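3.2 Seat cover wear in shared vans

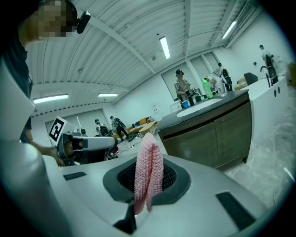

Figure 4. Pink ribbed knit cloth, folded over on itself.

The wear survey covered 154 vans run by Fandari in the town of Itormont, all of them the Pastor model with the two-row cabin. Each van was checked at the start of the lease and again in June, and the state of the driver's seat was scored from the service sheets. Woven covers kept their shape longest. Knitted covers stretched along the outer bolster, where drivers slide in and out, and the stretch was worse in covers with a coarse rib. A chunky rib of the kind visible in Figure 4 has deep channels between the raised lines, and we class any such fabric as "open rib" in Table 5. Smooth knits are listed separately.

Of the 2559 service entries, 406 mentioned the seat. Most of these dealt with stains or loose fasteners and were left out of the wear score. Entries from the Jestel depot used an older form with no box for the bolster, so its vans appear only in the totals. Mileage had a weaker link with wear than the number of stops per shift. Vans on parcel routes reached wear grade 2 well before those on airport runs, even where the airport vans had covered more miles.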